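The Hekeck fabric shaver, nine months in

I put off buying one of these for years. My mother had one in the eighties that ate a hole in my favorite cardigan and I never quite forgave the whole category.

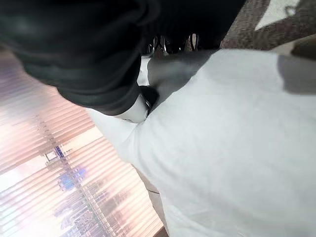 Anyway, last September I gave in and ordered the Hekeck, the corded one, mostly due to a couch. We bought a Van Rooij two-seater in a chunky oatmeal weave (gorgeous, do not recommend with children) and within weeks the seat cushions had gone all fuzzy on the side where everybody sits. The store said pilling is normal and I should "enjoy the character." I did not enjoy the character!

So, the shaver. It's bigger than I expected, closer to a computer mouse for giants than the little egg-shaped ones you see by the checkout. You get the shaver, a brush that's too small to be any use, one spare blade and a leaflet in 11 languages. It has 2 speeds, and I'll save you some trouble: use the low one for anything you wear and the high one for furniture. The high speed on a thin knit makes a noise I didn't care for.

On the couch it's great. I did both seat cushions in front of the TV, little circles, barely pressing, and they came up looking close to new. I emptied the lint cup 9 times that first evening. The cup is my main gripe, by the way. It twists off the wrong direction (well, the opposite of what my hand wants) and if you're even slightly rough with it you get a puff of gray fluff all over the thing you just cleaned. I now empty it over the sink like I'm defusing something.

Clothes are more of a mixed bag. Wool sweaters, lovely. Fleece, fine, though it goes a bit flat and never gets that fluffy look back. My black sweatpants came out much better than I'd hoped – the inner thighs were a disgrace and now I'd wear them to the grocery store. Anything ribbed is a pain, you have to stretch it over your knee and go along the ribs, and I nicked a cuff doing it while watching a show. My fault, probably.

I had an Idlow on loan for a couple of weeks to compare. It's the battery one that costs less, and it's lighter and quieter and really nice to hold. It also ran out of juice halfway down a sleeve, twice. If all you've got is a few sweaters, get the Idlow and be happy. For a couch or a wool coat you want the cord.

Spare blades for the Hekeck cost 12 dollars a pair, which stings a little, and I've been through one so far. You'll know it's time when it starts tugging at the fabric and leaving the bigger pills behind. Oh, and check the screw ring on the front before you start. Mine works itself loose.

One more thing, for anybody with a Neludska blanket (I know there are a lot of you, after my post about them): yes, I tried it, and no, don't. The loops are too long and it grabbed one right away. A sweater comb is slower but it won't pull.

I'd give it four stars out of five. The missing one is for the lint cup.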